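Waxing while using a retinol – how long to stop before?

Vilja Harju
2024-02-08

Got my brows and lip booked at a salon in Stirness a week on Saturday, first time having it done proper. The form they sent says "no active products" but doesnt say how long for. I use a retinol cream from Gesia three nights a week, been on it since October. Also a glycolic toner now and then. Do I need to stop both? And is it just the bits being waxed or the whole face? Rang them twice, no answer. Skin is on the dry side if that matters.

Jabari Sang

Stop both, and stop now. I did brows for 12 years and the lifted skin I saw was nearly always retinol – people forget they put it on, or think the eyebrow area doesn't count. It spreads. So whole face, not just the strip above your lip.

Our rule was 10 days for shop-bought retinol, longer for anything from a doctor. If yours is on prescription, ask whoever gave it you and tell the salon before you go. Toner, same 10 days, easier to remember.

What to do in the meantime:

1. Plain moisturiser, morning and night. Nothing with acid in the name.

2. No scrubs the day before. Dry skin flakes a bit, leave it be.
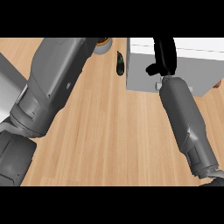
3. On the day, clean face, no make up on the lip. Say out loud what you stopped and when, even if its on the form.

4. Afterwards leave everything off for a few days. No sauna, no hot shower straight on it, sunscreen if you're out.

If they don't ask you about products at all before the wax goes on, I'd walk out.

Marjatta Manninen

I never stopped mine and was fine. Maybe just threading instead?? Laitinen in Pronddale do it, 9 for brows last time I went.

Paavo Turunen

Threading can still sting on retinol skin, so tell them as well. Otherwise what Jabari said. If you've used it since you posted, move the appointment back – most places don't mind with a weeks notice.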